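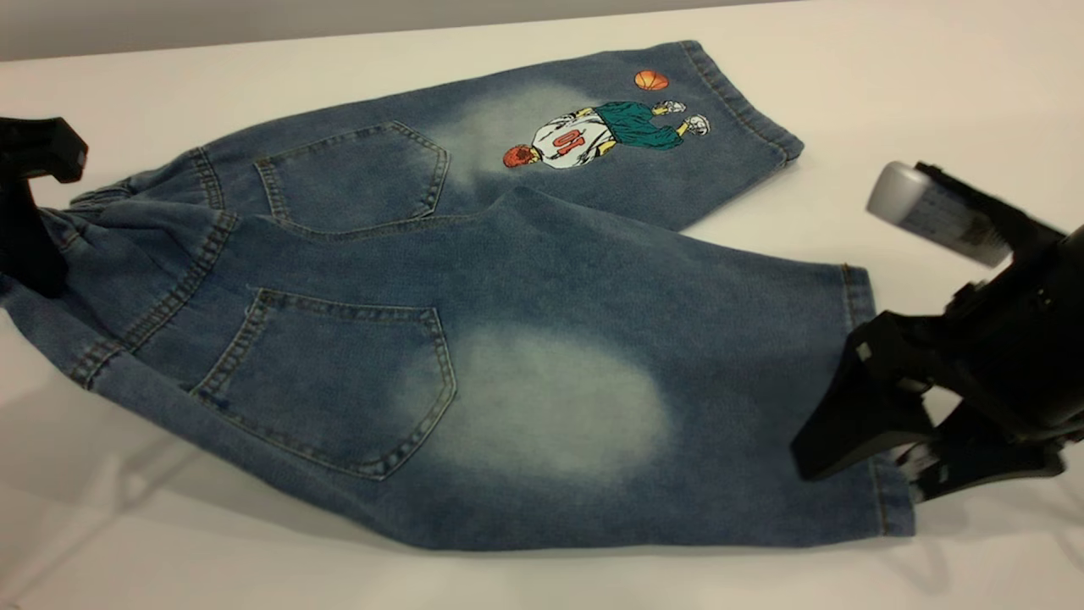

Sobre o clube

O Clube de Robótica da Escola Druvivard junta alunos do ensino secundário que querem aprender a programar e a afinar robôs. Começou com 14 inscritos e tem hoje cerca de 50, divididos por grupos de trabalho. As sessões são à terça-feira, depois das aulas, na sala de oficinas do edifício de 1857.

Cada grupo escolhe um projeto para o ano inteiro. O mais antigo chama-se Yurt e trata da manipulação de roupa com dois braços. O tecido muda de forma sempre que se lhe pega, e por isso os alunos passam muito tempo a discutir onde agarrar a peça, com que força e por que ordem mover cada garra. Usamos calções, camisolas e toalhas. As peças com elástico na cintura dão mais trabalho do que as outras.

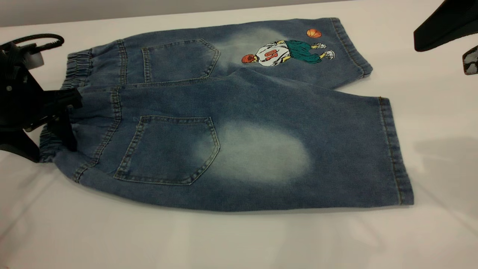
Projeto Yurt: calções de ganga na mesa, com uma garra na zona da cintura.

O grupo Vemton dedica-se à visão por computador e prepara os programas que localizam bainhas, bolsos e costuras. Os dois grupos participam juntos no torneio escolar de Imdale, onde já estivemos três vezes.

Não é preciso saber programar para entrar. As inscrições abrem em janeiro, na secretaria, e os novos alunos passam as primeiras semanas com um grupo à escolha.

Este site utiliza cookies para melhorar a sua experiência de navegação. Aceitar | Recusar | Saber mais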